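June, notebook, 9:40 in the morning

Continued with the indigo vat for the Callstead order. The pH was too low when I came in, so I added a little lime and waited two hours before I stirred again. The smell is better now, less like old fish. Hayley Bunting left me 18 cotton swatches, all scoured and already labeled, for which I am thankful.

First six swatches: one dip, two dips, three dips, then the same again with a longer rest in the air. I will write the shades tomorrow when they are fully dry, because I was wrong last time by judging too early. 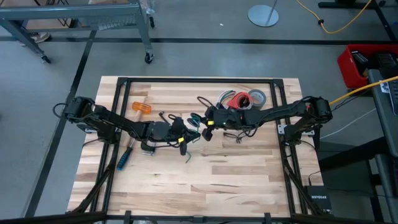

How long should the cloth rest between dips? Until the green is completely gone from the folds also, and with this heavy cotton I give it 18 minutes.

Shobha asks if we can use the madder from Szabó for the border. I have 67 grams left in the jar and it is old stock. I would prefer to make a small test with alum before I promise anything to her.

To do: order lime, wash the long spoon, ask Eamon where is the second thermometer.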